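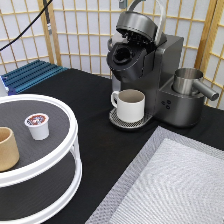 뚜껑 올리고 컵 먼저. 캡슐 넣기 전.

캡슐머신으로 라떼 한 잔 내리기 (우유 거품기 붙은 모델 기준)

급하게 씁니다. 회사 휴게실에 머신 들어오고 나서 같은 질문을 계속 받아서 그냥 글로 정리. 설명서는 두껍고 글씨 작고, 다들 안 읽음. 이거 보고 따라하면 됩니다. 버튼 이름 같은 건 기종마다 다르니까 본인 설명서 한 번은 보세요.

준비물
- 캡슐머신 (옆에 거품기 달린 것)
- 캡슐 하나
- 머그컵. 너무 높은 컵은 안 들어감
- 찬 우유
- 물. 정수기 물 쓰는 중
- 마른 행주

캡슐은 Plemeck 쓰다가 요즘은 Nedico로 바꿈. 맛은 취향이고, 중요한 건 머신에 맞는 규격인지. 상자에 써 있으니 사기 전에 확인. 저는 한번 잘못 사서 한 상자 통째로 옆 부서 줬습니다.

1. 물통 채우기
물통 빼서 헹구고 새 물로. 어제 물 남아 있으면 버리세요. 최대선 넘기지 말 것. 끼울 때 딱 소리 날 때까지 눌러야 함. 덜 끼우면 펌프 소리만 요란하고 물이 안 나와요. 고장 신고 들어오는 거 절반은 이거.

2. 빈 물 한 번 내리기
아침 첫 잔이면 캡슐 없이 뜨거운 물만 한 번 뽑아서 버리기. 안쪽 관도 헹궈지고 컵도 데워짐. 오후에 누가 방금 썼으면 생략해도 됩니다.

3. 뚜껑 열고 컵 놓기
손잡이 잡고 끝까지 올리기. 어중간하게 열면 캡슐 넣다가 손등 긁힘. 뚜껑 안쪽에 캡슐 뚫는 뾰족한 부분이 있으니까 손가락 넣지 마세요. 홀더에 앞사람 캡슐 남아 있으면 빼서 버리고.
컵은 물받이 철망 위, 홀더 바로 아래. 손잡이는 왼쪽으로 돌려두면 편함. 오른쪽에 거품기가 있어서 그쪽으로 두면 꺼낼 때 걸리적거려요.

4. 캡슐 넣기
윗면 뚜껑 비닐 뜯지 마세요. 진짜로. 요구르트처럼 뜯어서 넣는 분 계심. 인쇄된 면이 위로 오게 그대로 홀더에 쏙. 가장자리가 홀더에 평평하게 얹혀야 됩니다. 비스듬하면 다시.
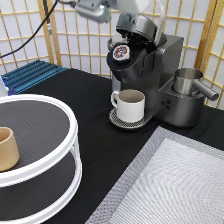 캡슐 넣은 상태. 빨강 하양 파랑 인쇄된 둥근 면이 위로.

5. 뚜껑 닫기
손잡이 아래로 끝까지. 뻑뻑한 느낌이 나는 게 정상, 그때 구멍이 뚫리는 거라서요. 너무 안 내려가면 힘으로 누르지 말고 다시 열어서 캡슐 위치 확인. 한 번 닫은 캡슐은 이미 뚫렸으니까 다시 꺼내 보관하지 말고 바로 쓰세요.

6. 우유 먼저? 커피 먼저?
저는 우유 먼저 돌립니다. 거품 만드는 데 시간이 더 걸림. 스텐 피쳐에 찬 우유 붓고 안쪽 선까지만. 선 넘기면 100% 넘침. 바닥 바깥쪽에 물기 있으면 닦고 올리기. 손잡이는 바깥쪽 보게.
저지방도 되긴 하는데 거품이 금방 꺼져요. 두유는 브랜드 따라 다름, Sinaga 바리스타용은 괜찮았습니다. 귀리는 안 해봄.

7. 추출
머신 앞에 버튼. 우리 것은 작은 동그란 버튼 세 개가 모여 있어서 처음엔 헷갈리는데 며칠 쓰면 손이 외움. 라떼는 진하고 양 적은 쪽으로. 양 많은 쪽으로 뽑고 우유까지 부으면 밍밍하고 컵도 넘칩니다.
추출 중에 뚜껑 절대 열지 말기. 뜨거운 물 튐. 다 나오고 몇 방울 더 떨어지니까 컵은 조금 있다가 빼세요.

8. 붓기
피쳐 들고 바닥에 톡톡 쳐서 큰 거품 죽이고 살살 돌린 다음 커피 위로. 처음엔 높은 데서 가늘게, 컵이 반쯤 차면 낮춰서. 라떼아트는 기대하지 마세요. 저도 4번 해보고 접음. Tiburcio Escobedo 씨가 하트 비슷한 걸 만들긴 하던데 비결은 안 알려줌.

9. 뒷정리 (여기가 제일 중요)
- 다 쓴 캡슐 바로 빼기. 뜨거우니 가장자리 잡고
- 피쳐는 쓰자마자 헹구기. 우유 눌러붙으면 하루종일 불려야 됨
- 피쳐 안쪽은 부드러운 스폰지로만. 철수세미 금지
- 물받이 비우고 철망도 같이 씻기
- 뚜껑은 조금 열어서 말리고 퇴근

자주 묻는 것

커피가 찔끔 나와요
→ 뚫는 부분에 가루가 낀 것. 전원 뽑고 식힌 다음 청소. 그래도 그러면 석회 제거.

석회 제거는 언제?
→ 우리는 Turnberg 세정액으로 7월에 할 예정. 사용량 많으면 더 자주 하세요. 끝나고 맹물로 여러번 헹궈야 신맛이 안 남.

컵 밖으로 튀어요
→ 컵이 너무 낮거나 옆으로 밀린 것. 가운데로 다시.

자리는 어디가 좋아요?
→ 평평한 데. 뚜껑이 위로 꽤 올라가니까 선반 밑은 비추. 밑에 천 깔 거면 어두운 색이 얼룩이 덜 보임. 컵이나 캡슐은 2단 회전 선반 하나 사서 옆에 두면 좁은 테이블도 쓸만해요.

질문 댓글로. 답은 좀 늦을수 있어요. 석회 제거 순서는 Ragnvald Midtbø 씨가 따로 적어준 게 있어서 그것도 조만간 옮겨 올릴게요.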